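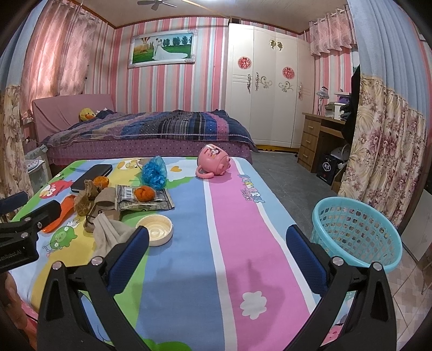
Open day at the Kollell building – anybody else go?

gearlash
Posted 29 July 2021
Drove out to Iltbridge for the Prasance open day and I'm still making up my mind. The brochure promised "a morning with the household robots of tomorrow." The household robots of tomorrow were mostly behind a rope. One of them waved.

The part I liked was upstairs, where they had the hand-held grippers out and let you try them on a table of ordinary junk. You hold the thing, you squeeze, two fingers close, and a camera on it records what you did so that a machine can learn from it later. I picked up a sock. I picked up a mug by the handle, then by the rim, then dropped it on a cushion in front of six strangers. Humbling, considering I've owned hands all my life.

Did anyone see the afternoon session? I had to leave before the arm demo.

tinsnips_2000
I stayed for the arm demo. You missed an arm.

It moved a mug from one end of a bench to the other. Then somebody's kid asked if it could do the mug lying on its side and there was a very long conversation between two people in lanyards.

gearlash
And could it?

tinsnips_2000
They broke for coffee.

Moorhen
I think you're both being hard on them. A mug on its side is a nasty problem. The handle can be anywhere, the thing wants to roll, and if you come down on it from the top you're pinching a curve. That's why the recordings get made on people's actual tables with people's actual clutter. Look at the one up top: mug tipped over, plastic bag, wrappers, something that might be fruit, and all of it on an Angry Birds tablecloth. If you only ever train on a clean gray bench you get a robot that can tidy a clean gray bench.

pulleyblank
Counterpoint, a robot that can tidy a clean gray bench is what they showed us.

I asked the guy at the Mohammadi table what it would take to do a kitchen. He said 2000 more recordings. I asked how many they had now. He said they'd need 2000 more than that. Nice man. Good pens.

Moorhen
More recordings is a fair answer, even if he could have put it better. Crumpled bags are the worst. A bag has no shape until you touch it and then it has a different one. I'd take a tray of wine glasses over one see-through plastic bag.

gearlash
I tried the bag! It's harder than the mug. You think you've got it and you've got a corner of it. The pads on the fingers are grippy enough, it's me that was the problem. After ten tries I started to feel sorry for my vacuum.

Wexcombe
Went in March when it was by invitation only, and I'd say the grippers were the best part then too. What bugs me is the 60 minute slot. You spend a good chunk of it on the safety talk, then you stand in line, then you get your turn and the person behind you breathes on your neck. Let people sit down with the thing. My wife had the hang of it right when they took it away.

Also the parking. I won't start on the parking.

tinsnips_2000
Please start on the parking.

Wexcombe
It's a field, and it slopes.

pulleyblank
I'll give them this, the wall of footage on the second floor was worth the drive. Bedrooms, kitchens, somebody's garage. You see two fingers in front and then a whole room behind. I stood there judging strangers' wallpaper for a good while and felt much better about ours.

But I still don't buy that watching a person do it gets you a machine that does it. I've watched a lot of tennis.

Moorhen
You haven't watched it from inside the racket, though. The camera rides right there with the fingers, so what it sees is what the robot's own wrist would see. It's a lot closer to practice than to watching.

pulleyblank
"From inside the racket" is good and I'm annoyed about it. Still no. Show me it doing the mug.

gearlash
Has anyone heard if they're doing another one? I'd go back for the upstairs part. Would skip the waving.

Wexcombe
The sign-up sheet by the door said fall, no date. Bring boots for the field.

tinsnips_2000
If it's fall I'm bringing my own mug, and I'm putting it down sideways.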